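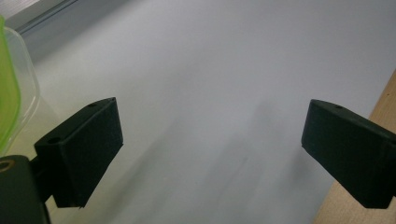

How much demonstration data does a new task need?

For most tabletop tasks we record between 1,000 and 3,000 demonstrations, depending on how much the objects vary in shape and starting position.

About Gurkum

Gurkum is a research company in Merkomberg. We study how manipulation policies can be learned from demonstrations recorded with hand-held grippers, without a robot present during recording. The staff of 22 works in two groups, collection and training.

Our current method, Calvo, filters recordings before training. Each one is scored for smoothness of the wrist path and for tracking loss – low scores are set aside and checked by hand. In the August trial, 595 recordings were removed from a set of 3,000. The policy trained on the remainder completed more test runs than the one trained on the full set. The effect was weaker on tasks with lids.

Plorkard, our annotation tool, is used for the hand checks and is available to partner laboratories on request.

Page last revised: Monday, September 13, 2021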